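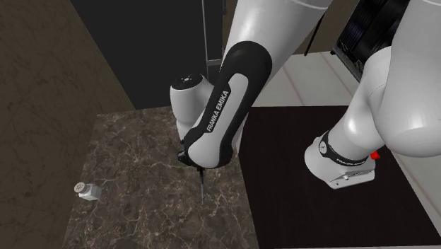

Arbeitsplatte und Kleinkram - was bei uns funktioniert

Schnell runtergeschrieben, Stand April 2021. Ergänzungen kommen, wenn mal Zeit ist.

Kalkränder um den Wasserhahn
Küchenpapier mit Zitronensäure tränken, drumwickeln, warten. Dann abwischen, gut nachspülen, trocken reiben. Aber NICHT auf Marmor oder Kalkstein, das gibt matte Flecken, die gehen nie wieder weg. Auf Stein nur lauwarmes Wasser und ein Tropfen Spülmittel. Essig genauso verboten.

Fettflecken auf Naturstein
Natron mit Wasser zu einem dicken Brei rühren, auf den Fleck, Folie drüber, über Nacht. Morgens mit dem Holzspatel runter. Bei alten Flecken zwei- oder dreimal. Erst an einer Ecke testen, wo es keiner sieht!

Salz klumpt
Ein paar Reiskörner in den Streuer, alter Hut, klappt trotzdem. Streuer nicht neben dem Herd stehen lassen, der Dampf zieht rein. Verstopfte Löcher mit dem Zahnstocher frei machen. Ist das Salz schon ein Block - 60 Grad im Ofen, Tür einen Spalt auf, danach zerstoßen.

Schneidbretter
Holz nie in die Spülmaschine. Nach Zwiebeln mit grobem Salz und einer halben Zitrone abreiben, kurz abspülen, hochkant trocknen. Alle paar Wochen Leinöl dünn drauf. Öllappen danach ausgebreitet draußen trocknen lassen, nicht zusammengeknüllt in den Müll, die können sich selbst entzünden. Valter Moen hat mir geschrieben, er nimmt stattdessen das Wachs von Luvmont. Riecht weniger, kostet mehr. Muss jeder selber wissen.

Fugen hinter der Spüle
Alte Zahnbürste, Natron, bisschen Wasser. Bei Silikon hilft Schrubben irgendwann nicht mehr, dann raus damit und neu. Vorher alles fettfrei machen, sonst hälts nicht. Fuge mit Kreppband abkleben, glatt ziehen, Band SOFORT ab. Nicht erst wenn die Haut drauf ist (habs im März falsch gemacht, durfte nochmal ran).

Schubladen quietschen
Kerzenstummel über die Holzleisten reiben. Bei Metallschienen erst die Krümel raussaugen, dann ein Tropfen Nähmaschinenöl. Kein Speiseöl, das verharzt.

Eingebrannter Topf
Boden mit Wasser bedecken, 2 Esslöffel Natron, aufkochen, abkühlen lassen. Holzlöffel zum Kratzen. Alutöpfe nicht, die laufen davon dunkel an.

Lappen und Schwämme
Spüllappen oft wechseln, bei 60 Grad waschen, ohne Weichspüler, sonst saugen sie nichts mehr. Zum Trocknen aufhängen statt ins Becken knüllen. Alte Schwäme wandern bei mir in die Werkstatt, für Pinsel und Leimreste reichen die noch.

Nächstes Mal: Messer schleifen und der ewige Ärger mit Deckeln, die nirgends draufpassen.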